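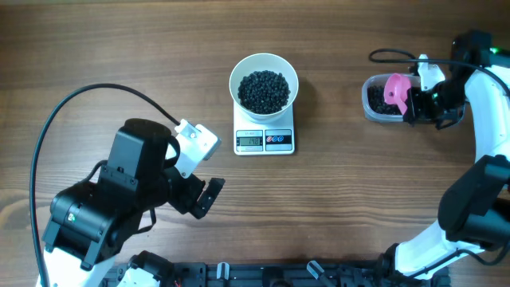
Kitchen notes > Dry goods > Beans

Portioning black beans by weight

Reading time: 3 min

I stopped measuring dried beans by the cup in August. The reason was a pot of black beans that came out as soup on one Sunday and as a solid block on the next, with the same cup and the same amount of water. I weighed several cupfuls afterwards and the heaviest and lightest differed by 11 g. Across three cups that is enough to upset a recipe which is already short of liquid.

The method now is as follows. Beans are kept in a clear rectangular tub with rounded corners, wide enough to get a scoop in flat. The scoop is pink and came free with something. A white bowl goes on the kitchen scale, the scale is zeroed, and beans are moved across until the display reads 150. For two people that gives a main meal and a small leftover.

Points that affect the reading:

Zero with the bowl on. Switching on with the bowl already in place usually does the same job, but I press the button anyway.

Keep the bowl centred. Mine has a wide rim that hangs over the platform. If the rim touches anything beside the scale, the figure is wrong.

Let the display settle between scoops. Adding beans one at a time can also fool a cheap scale, which may treat very slow changes as drift and ignore them. Near the target I tip in five or six together, wait, and take back any excess.
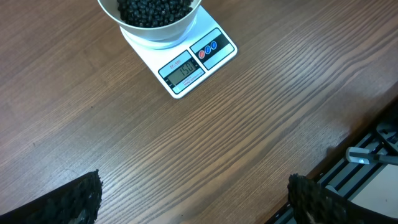

The scale is an SF-400, the flat white sort with one red button and two blue. It resolves to 1 g. A black bean weighs a good deal less than that, so there is no point in chasing the last one. I treat anything from 148 to 152 as correct and move on. Changing the water by a spoonful has more effect on the finished pot than those 4 g do.

I checked mine against a Lauritsen balance that Hugo Bodin had on his bench at the time. The same portion of beans read 217 g on both. At the low end the agreement was poorer: 32 g on the balance, 3 g less on mine. I now avoid weighing small amounts directly. If a recipe wants a few beans for a garnish, I put the full bowl on, zero it, and take beans out until the negative figure is right. The load on the sensor stays high and the result seems more repeatable, although I have not tested this properly.

Sorting comes before weighing. I spread a thin layer in the bottom of the bowl, look for stones and split skins, and tip it out on to a tray. Then the next layer. It is slow, and it matters more with the loose beans from the Pidton shop than with the Jellby bags. The sorted beans go back in the bowl for weighing, so the figure is for beans I intend to cook.

Soaking is eight hours in four times the weight of cold water, which for 150 g is 600 g, weighed on the same scale in a jug. Salt goes in at the soak, 9 g.

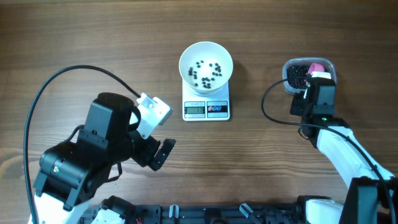

Mared Pritchard wrote to say that she weighs after the soak instead, because old beans take up less water and the dry figure hides it. She drains them for ten minutes in a sieve first and works out the cooking liquid from the soaked weight. I tried it twice. With fresh stock it made no difference I could taste. With a bag that had been at the back of the cupboard, the soaked weight was low and the beans needed a further forty minutes on the hob, so the number is worth writing down even if the recipe stays on dry weight.

Next job is chickpeas, which do not fit the scoop nearly as well.

Contact | Copyright Dry Goods Notes | Back to top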